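Timestamps in Lellside, part two

1 June 2021

The planner was getting 301 joint samples for a 300-sample window. I had blamed the recorder. The extra one came from the resampler, which kept both endpoints when two windows touched, so on a long log of 2,000 samples we ended up with 2,002 and a small velocity spike at each seam.

The fix is one comparison operator. Finding it took most of a week, as the spike only shows when both arms replay from the same clock, and Lellside hides it behind a low-pass filter by default. I turned the filter off and plotted the raw commands.

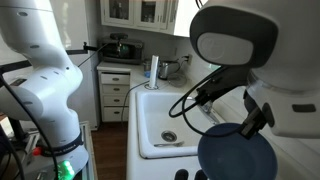
Gripper commands go through a separate queue and were never resampled, so a plate grasp looked fine in the logs even when the wrist trajectory had a step in it. I have moved both onto the same time base. The old replay files still need converting, and I'll do that in July.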